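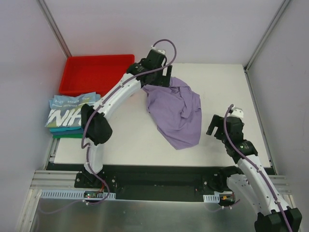
Tue 23 January

I spent most of last week pricing out the flowers for Elvia Becerra's wedding in July. She and her fiancé are getting married at Odby, an old dairy farm a little over an hour north of me, and she wants sweet peas. A lot of sweet peas.

I told her on the phone that July is late for them where we live. They quit when the nights get warm. There is a grower farther up, at Ukside, who sows a second round in spring and usually cuts through the middle of the month, so I wrote to her and asked for 60 bunches. She can promise me half of that and will know about the rest in June. I can work with that. The tables will get the sweet peas first, and if we come up short the arch can be mostly clematis vine and whatever roses look good.

The guest count is 142 right now. Elvia thinks it will drop a little. They want long tables, no rounds, and low arrangements so people can talk across them. I've done high ones at Odby before and the barn doors are open all day, so there is wind, and things tip over. Low is fine with me.

For vases I'm using the small glass ones I bought when Hviid closed their shop. I have 239 of them in the garage, in boxes, and they all need washing. They hold about three stems each, or five if the stems are thin. I like them in a loose row with candles in between.

I drove out to see the barn again on Saturday. They've put in a new floor at the north end and moved the bar, which means the cake table has to go somewhere else. The owner suggested the corner by the window. It gets full sun from three o'clock on, so I said no, and we settled on the wall near the kitchen. There's an outlet there too.

Elvia's bouquet is the one part she hasn't decided. She sent me photos of her grandmother's, which was all white stock with a long ribbon. Birov dyes silk ribbon to order but it takes them eight weeks, so I need an answer by the end of April. I'll make two samples before then and mail her pictures.

Next post will be the dahlia tubers. I lost a few to rot in storage again.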